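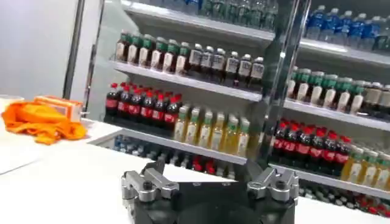
Figure 1. Wrist camera view over the white table, with the gripper in front of the drinks cooler.

Search this site Enter keywords Go

Equipment Planning for the Shop Shelf Project

When we started this project we thought the hard part would be getting a robot to pick up a bottle, and we were really looking forward to it. What we ended up spending most of our spring on was a spreadsheet! We don't regret that, and we hope this report saves next year's group a few of the evenings we spent on it.

Our budget was $1825 for everything apart from the arm, which the department already had. The biggest item by far was the two-finger gripper. We asked for quotes from Piltow and Segers, and went back and forth over them for longer than we should have (one whole Sunday disappeared this way). Piltow was cheaper to begin with, but the mounting plate and the cable were sold separately, and once we had added those in there was hardly any difference. We chose Segers at $1206 with the plate included, and we would do the same again.

The wrist camera came from Burkar and cost $114. It is a small, basic one, and you can see from Figure 1 both what it does well and where it lets us down. The red caps on the cola and the green caps on the juice come through clearly, even with the shelves as full as they are, and both silver fingers are in view, which helps a lot when lining up a grasp. On the other hand, the printing on the little orange-and-white box lying by the orange cloth is too blurred to read. If your task depends on reading labels, please put more money into the camera than we did.

The glass door is the other thing to plan for. Bottles on the right are seen through it, with faint reflections on top, so we set aside $64 for a clip-on light with a diffuser. We haven't tested it enough to say whether it was a good buy.

What is left over is being held for spare finger parts and shipping. Shipping caught us out badly, as our first draft had no line for it at all, and we had to redo the totals in May when the final quote arrived. Eltau, the lab where the arm is kept, lent us the table, so that cost us nothing, but a group working somewhere else should price one early and measure the height of their shelves before ordering it.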